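Forum home > Clubs and classrooms > Robots

Two-arm tidying task: how do we get a wallet into a tray without it flopping over?

Posted by Unmont, 16 March 2018

Hello all! I help run the after-school robotics club at Tovthorpe and we have got ourselves into a lovely muddle, so I'm hoping someone has been here before us.

The club has 17 members this year, aged twelve to sixteen, and we've entered the tabletop challenge at the regional meet in July. The task is tidying. You get a table with a handful of everyday objects on it, a divided tray, and two arms, and your robot has to put the right objects in the right halves of the tray. Points for each object, a bonus if the second arm does something useful instead of just sitting there, and you lose points for anything that ends up on the floor. The members named our entry Prirkudari (please don't ask me what it means, it was put to a vote and I was outvoted).

Hard things like boxes have been brilliant. The younger ones wrote nearly all of that part themselves and they were bouncing off the walls when it first worked! The trouble is the wallet. It's a soft thing with a strap round the middle, and the arm will pick it up quite happily, but when it goes to put it down one of two things happens. Either it lands across the divider with half of it in each side, or it folds over the edge and slides out on to the cloth. In our last long session we got it properly inside the left half 2 times, and I don't like to say how many tries that took.
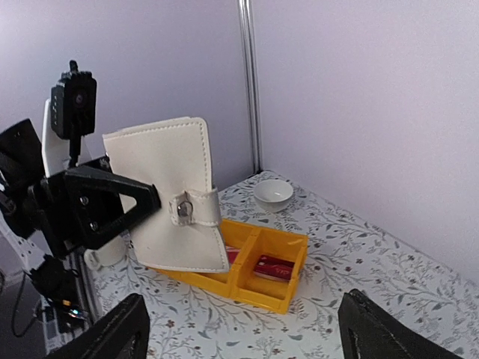

Our lowering routine is very simple. The arm goes to a point over the tray, comes straight down until it is a set height above the table, opens its fingers and backs away. We picked the point by hand, by jogging the arm until it looked right and saving the position. Every object uses the same one for its half of the tray, and I'm starting to think that's the problem, given that the wallet goes in tall, with its long side up and down, and even before we let go its right edge is already over the divider. The finger is on the strap, as that's the bit it can get hold of. The other arm waits at the near side with its fingers open.

So what would you change first? The grip, the place we let go, or the way it comes down? I'd love to give the members something they can try themselves. We can't change the objects or stick anything to the tray. Nearly all our code is plain saved positions with a bit of Python round it, and we have two evenings a week on the arms.

Thank you in advance, and sorry for the essay!

Ronaldo Barbosa

What a great task, I wish we'd had this when I was at school!

I'd start with where you let go. You said every object shares a point, and that's fine for a box held by its middle, but a wallet held by the strap is hanging off to one side of the fingers. Your arm goes to the right place and the wallet doesn't. Give the wallet its own point, further to the left, and do it by looking at the wallet and not at the gripper. Get one of your members to crouch down level with the table while another jogs the arm, and save the position only when the whole of the wallet is clear of the divider.

Then do the tilt. Going in upright is asking it to fall, and it will fall whichever way it likes. Come down until the bottom edge is just touching the floor of the tray, stop, then turn the wrist a little and carry on down at the same time so that it is laid over on its side. We did this with a soft pencil case and split it into five saved positions between upright and flat. The first attempt looked like somebody dropping a fish, but by the third evening it was really smooth.

Check before you start that the wallet lying flat will fit in that half at all. Cut a bit of card to the same size and try it in the tray by hand, both ways round. If it only fits one way then you know which way the wrist has to finish.

And slow down for the last part! We ran ours at full speed until the very end and then wondered why things swung. Put a pause of 1000 milliseconds in before the lowering starts and let it hang still.

Lapiņa

Get softer finger pads. Worked for us.

Lucian Cozma

I agree with Ronaldo about the separate point and the tilt, so do those first. I'm not sure about the pads, because the picking up is already fine and a sticky pad can drag a light object back out when the fingers open. We had exactly that with a glove.

I'd like to put in a word for your second arm, as there's a bonus going. Once the bottom edge is resting in the tray, bring the second arm in with its fingers closed and hold them against the side you don't want the wallet to fall towards. It doesn't have to grip anything, it's only a wall. The first arm lets go, backs off, and then the wall pushes gently over. Your members will enjoy the timing part, and you can practise it first with two people and two rulers, which is great fun and shows up the collisions before you've bent anything.

Keep a tally too. One column for the way it was done and one for where the wallet ended up. When we started doing that we went from arguing about it to getting 95 clean drops out of a hundred by the end of term, with quite an old pair of arms.

Do come back and tell us how Prirkudari gets on in July!

Unmont

Thank you both, and Lapiņa too! Card cut-out and rulers are going in the box for the next session. I've already had two offers to be the wall.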